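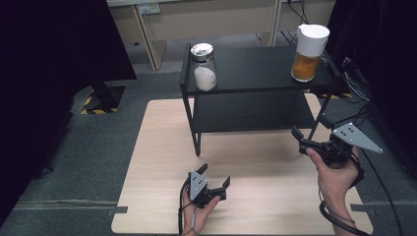 Two-handed shelf work at the Kuvuddale bench, with both hand-held grippers.

Progress report, 17th November
Project: Clilari (teaching kitchen tidying by hand)
Funded by the Senano small grants program

Hi all - second report, and a much happier one than the last. When I wrote to you in July I was still griping about remote control. I'd spent weeks steering the arms from across the room with two joysticks, and a simple job like moving a jar from one shelf to another took me so long that I'd forget which way I was supposed to be turning it. The recordings were full of me dithering, and the robot learned to dither. Beautifully, I might add!

So we switched. I now hold the grippers myself, one in each hand, and just do the job the way I'd do it at home (well, with stiffer fingers). The cameras and the tracking record where each gripper goes and when it closes, and that goes straight into training. You agreed to this change in the budget note, and I'm very glad you did.

The numbers, as promised. We have 925 demonstrations recorded and 641 of them passed my review. The rest went out for boring reasons: a dropped tracking signal, a jar nudged too hard, me starting before the recording did. I'd hoped to throw away fewer, but I've become pickier as I go. A sloppy grasp that happens to succeed is still a sloppy grasp, and the robot will copy it.

The biggest headache has been round things with smooth sides. Push too lightly and they slide, close off-center and they twist away from you. I now bring both fingers in level and pause for a beat before lifting, and

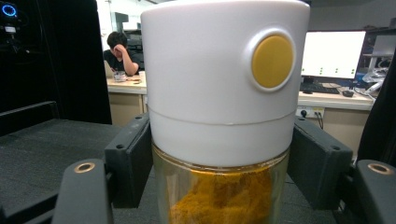 that little pause has done more for the results than any of the settings I fiddled with over the summer. It gives the model a clear moment where "holding it" starts. I've gone back and redone the early grinder recordings with the pause in, which ate up 20 hours I hadn't planned for. I'd spend them again.

The other change is that I've stopped always doing the task in the same order. Left hand first, right hand first, far item first, both hands together if the spacing allows. It makes for messier data, and I worried about that for a while. I sent a batch over to the Lagman group, who are training on their own arms, and asked them to be blunt with me.
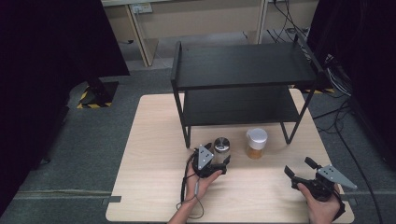

Lagman: We'd keep the mixed order. Our arms handled it fine once we had enough of each kind, but please slow down on the handovers. You move your wrists in ways our hardware can't follow, and those runs are no use to us.

Fair enough, and a bit embarrassing, as it's the one thing I'd been warned about at the start. My wrists bend further than any robot's. I've been practicing with my elbows out, which looks ridiculous and feels worse, and I check each new batch against the joint limits before I count it.

I've also been recording more approaches from low down, with the gripper coming in close to the tabletop and the shelf's metal frame on either side.

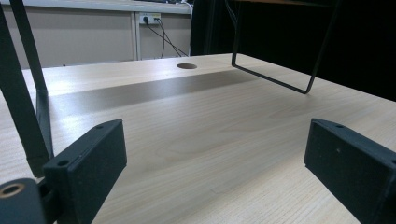
Those low passes are fiddly, and I bumped the metal often enough in the first session that I scrapped the lot. It's going better now. I keep the gripper flatter and come in slower, and I reset to a different starting spot each time so the model doesn't just memorize one path.

What's left for this period: 30 more sessions, mostly two-handed, and then the first proper trial with the robot working on its own. I'm keeping remote control around for one purpose, which is rescuing the robot when it gets stuck partway through. Those short corrections are worth recording too, and I can manage a joystick for a few seconds without losing my mind.

Money is on track apart from replacement finger pads, which wear faster than I'd guessed. I'd like to move a little over from the travel line to cover them. If that's okay with you, a quick yes by email is all I need, and I'll put the change through on the Kuvuddale side.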